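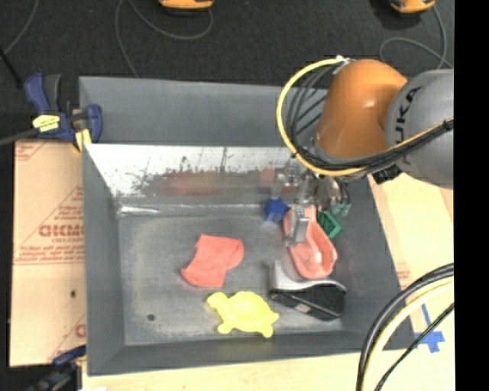 Sorting Out the Odds and Ends

Sunday, July 21, 2024

I spent most of this weekend on the small stuff. By small stuff I mean the things that don't belong to any set and don't have a shelf. A yellow turtle. A dark blue star. A green block. A scrap of coral-red cloth. A long pink dish. Every house I have lived in has had a drawer of this, and when we moved to Mostyn it became four boxes, and the boxes went under the stairs and stayed there until May.

In May I pulled them out because I needed the vacuum hose. I went through one box that day and put the other three back. This weekend I did those.

My method is simple. I tip a few things at a time into something big with high sides, so nothing rolls under the couch, and I look at what I have. A gray bin is good for it. Bright things show up well against gray, and the sloped walls send anything round back toward the middle. I used to do this on the bed, and the bed is worse. Things go down into the blanket and you find them with your foot a week later.

A few at a time is the important part. If I tip in a whole box I start stirring it around and stop deciding anything. With five or six things I can pick one up and say where it goes.

Where things went:

Toys in good shape went in the give-away bag. The turtle was the one I went back and forth on. It's bright yellow with a big domed back, and I like it. It sat on the kitchen windowsill Saturday night and by Sunday morning I had decided it could stay there. The star went in the bag.

Blocks went in the block tub. We have one tub and it is nearly full, so I took out the ones with chewed corners and threw them away. The green one has recessed parts on its face and doesn't match the rest, but it stacks fine.

Cloth went in the rag basket unless it was big enough to be of use. The coral-red piece has a straight edge on one side and goes any which way on the others, with a rounded bit and a point. I think it was left over from something that got cut out. It's too nice a color for wiping the stove, so I put it with the sewing scraps.

The pink dish went on the dresser. It's long and narrow with a raised rim, wider at one end, and it holds hair clips. I had been keeping hair clips in a coffee mug.

Then there is the pile I call unknown. The black and silver thing with the wavy top is in it. I don't know what it goes to. My rule for unknowns is that they get a jar and a date, and if I haven't needed them by the same time next year they go out. Last year I kept 17 of them and needed one, a foot for the bookcase.

I labeled the tubs this time. I bought a pack of Dralance labels at the Dinora on the way home Friday, and they stick well to smooth plastic and badly to anything with texture. On the textured tubs I used masking tape and a marker. The tape looks worse and I expect it will last longer.

The boxes themselves are flattened and out by the recycling. Under the stairs there is now the vacuum, the hose, the ironing board, and a bag of potting soil I had forgotten about. I swept in there too. There was a Jandik catalog from before we moved, and I read the whole thing sitting on the hall floor, which took up a good part of Saturday afternoon.

What's left is the kitchen drawer, the one with the batteries and string. I opened it and closed it again. I want to get a divider for it first, something shallow, and test the batteries before I sort them. The drawer sticks on the left side as well, so I'll take it all the way out and rub some candle wax on the runner while it's empty.

The give-away bag is by the front door. It goes out with me tomorrow.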